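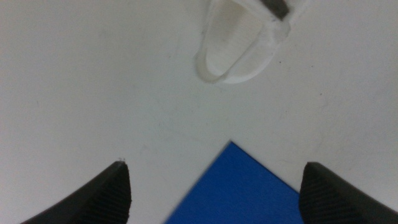 2 April 2024. Bench top, white finish, cleaning trial continued.

Tormod says the new Skondel cleaner "lifts everything". I don't believe it. Faint grey smudges still on the white, light scuffs, a few tiny dark specks. The specks may be in the finish itself, in which case no cleaner will shift them and we should stop paying for one that claims to.

The supplier's sheet promises 3,000 wipes before the matt goes shiny. No word on what cloth, or how hard anyone pressed. Kerstin stopped her own test at 300 in November and wrote "no change", but she had no untouched piece to hold it against, so I don't put much weight on it.

Blue square: keep using it as the colour check. Royal blue on off-white shows up well enough, even set corner-up. Ottar thinks blue rubs off on the top. Could be. I'd want to see a blue mark first, and all I have is grey.

To do:
Cut an offcut in two, leave one half alone.
Plain water and a cotton cloth on the other, 1,000 wipes.
Ask Nabila which batch the top came from. The Hotlow invoice only says "white, matt".

Not ordering more Skondel until the water half is done. Tormod told, not pleased.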